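The water bill that would not add up

Tahsin Sarkar has the letter in a plastic sleeve, and before he has sat down he has slid it across the table. It says that from November every household in Plandstead will be charged for water by meter, and that most of them "should see little change". He has underlined the word "should" in green.

"Should," he says. "My lad should tidy his room."

Sarkar repaired boilers for most of his working life and now spends a good part of his week reading other people's bills. He began with his sister's. Then her neighbours started leaving theirs with her, and by spring he had a box file of them. I had come expecting a man with a grievance, and he is one, but he is also careful with a column of figures, and I found it harder to pick holes in his sums than I had hoped.

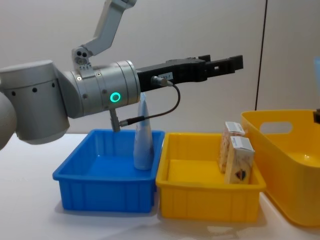

PLANDSTEAD, Sat 14 July

The scheme is run by Stira, which took over the town's supply contract and has been fitting meters street by street. Its case is simple enough. People who use less will pay less, leaks will be found sooner, and the reservoir will get through a dry summer. Sarkar accepts the last of these and has his doubts about the rest.

"They say you'll pay less if you use less. Fine. Less than what? They never tell you the number they started from."

I asked him for his own number. He has bills from 80 homes, handed over by people who were willing, and he is the first to say that people with a complaint are more willing than people without one. Among them is a house on Horard Road where the yearly charge is due to go up to £1180. Five people live there. He does not claim that it is typical.

"I don't know what typical is. That's what I'm asking them."

This seemed to me a fair point, and also a slightly convenient one. If he doesn't know what is typical, he can't say the scheme is unfair, only that it hasn't been shown to be fair. I put this to him. He looked at the letter for a while.

"All right. I'll take that. But I'm not the one sending the bills."

Mwajuma Kimaro is less patient with him than I was. She lives two streets away, has had a meter for years by choice, and thinks the whole row is being led by people with large gardens. Her bill fell when she switched. She lives alone, she says, and for a long time she was paying for other people's paddling pools.

"Tahsin's a nice man, but he talks as if the old way was fair. It was done on what your house was worth years ago. What's that got to do with how many baths you have?"

She has her own quarrel with Stira, though. Her meter is under a cover in the pavement, and last winter it was read wrongly for two quarters running. The firm had her down for a reading of 2109 when the dial had not reached anything like it. She rang, was told it would be looked into, and then got a reminder for the full amount.

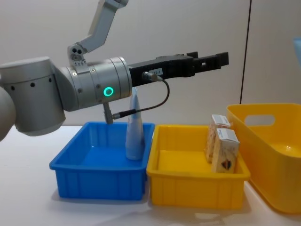

It took her four letters to have it put right, and she got no apology that she can find. "I'm for meters," she says. "I'm for meters that somebody reads."

Stira sent me a statement saying that wrong readings are rare and that customers can ask for a second visit. I asked how rare. The reply repeated that they were rare. It also mentioned a review of household charges by Pillai, a consultancy the firm hired last year, whose findings are the source of the phrase about little change. I asked to see the review and was told that a summary would be published in due course. When I asked whether that meant before November, the press office said it could not give a date.

Sarkar laughed when I told him this, though not for long. He has asked for the same report twice, in writing, and keeps the replies in another plastic sleeve.

He does not want the meters taken out again. He would like the charges held for a year while both bills are sent side by side, the old and the new, so that people can see for themselves. Kimaro thinks that is a waste of a year. She would settle for a phone line that is answered.

Neither of them plans to go to the next public meeting, which is at four in the afternoon on a working day.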